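Sorada 200 Height-Adjustable Workstation
Desks and Workstations / Office Furniture / Trallo Institutional Supply 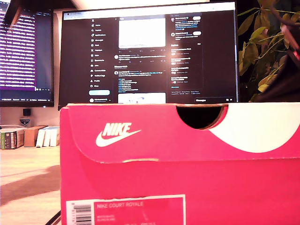 The Sorada 200 is a height-adjustable workstation intended for offices, libraries, study rooms and administrative departments in which a desk is used by several people over the course of a day. It is supplied as a complete unit with work surface, frame, lifting columns, control panel and cable tray. Monitors, monitor arms and storage units are ordered separately.

Overview

Trallo has supplied the Sorada range to public and private institutions through its contract furniture division. The 200 replaces the earlier Sorada fixed-leg desk in the standard catalog. Customers who have the fixed-leg desk may continue to order replacement feet, modesty panels and tray clips for it through the parts desk.

The workstation is raised and lowered by two electric columns, which are driven together from a single control unit. Travel stops automatically when the surface meets an obstruction. Up to two preferred heights can be stored in the control panel and recalled by pressing and holding the corresponding key. The panel can be mounted on the left or the right side, and the choice may be changed after installation with an ordinary screwdriver.

Work surface

The surface is finished on both faces and sealed on all edges. Standard finishes are oak, birch, pale gray and white. Samples of each finish are available on request and should be consulted before a large order is placed, as colors on a screen differ from the finished article. Surfaces ordered at the same time are taken from one production batch wherever stock allows. Surfaces ordered later to extend an existing room may vary slightly in tone.

A single cable opening is provided at the rear center. Two openings, or none, may be specified at no additional charge. Openings cannot be added on site by our installation staff.

Frame and columns

The frame is powder-coated steel in black, white or silver. Leveling feet are included and allow for minor unevenness in the floor. Casters are offered as an option, but are not recommended where the workstation will be used regularly at standing height.

Specifications

Model: Sorada 200
Width: 63 inches
Depth: 31.5 inches
Maximum height: 49 inches
Weight, assembled: 107 pounds
Maximum evenly distributed load: 200 pounds
Number of stored heights: 2
Power: standard grounded wall outlet
Cable tray: included, full width
Assembly: required

The load figure applies to items resting on the surface or clamped to it. It does not permit sitting or standing on the workstation at any height.

Accessories

Bach monitor arm, single or double. Clamps to the rear edge. The double arm should be fitted before the workstation is placed against a wall.

Bromeck under-desk drawer. Lockable, supplied with two keys. Reduces knee clearance on the side to which it is fitted. Not suitable for use with the modesty panel.

Modesty panel. Fabric covered, in the same colors as the Sorada screen range. Moves with the surface.

Cable spine. Carries power and data leads from the tray to the floor. One spine is required for each workstation placed away from a wall.

Placement and installation

A clear distance should be kept between the moving surface and any window sill, radiator, shelf or fixed cabinet. Where workstations are placed back to back, the cable trays must not touch at any point in their travel. Leads to monitors and computers should be long enough to reach the highest position without tension.

Installation by Trallo staff includes unpacking, assembly, a test of full travel and removal of packaging. It does not include electrical work or the moving of existing furniture. Customers installing the product themselves should note that two persons are needed to turn the assembled unit upright.

Care

The surface may be cleaned with a soft cloth and mild soap. Solvents and abrasive pads will damage the finish and are not covered under the warranty. Frame bolts should be checked once a year and after any relocation. If the columns become uneven, hold the down key until the surface reaches its lowest point and the panel display resets.

Ordering

Orders are accepted by purchase order from registered institutions. Quotations remain valid until the end of the month following the month of issue. Orders for delivery before the summer period should be received by the end of May. Deliveries to upper floors without an elevator must be arranged in advance and are subject to a separate charge.

Questions about specification and room planning should be addressed to Hrefna Bech, Contract Furniture. Warranty claims and requests for replacement parts should be addressed to Rui Correia, Parts and Service, and should quote the serial number printed on the underside of the frame.

Product information last revised 24/03/2019. Trallo reserves the right to change finishes and fittings without notice.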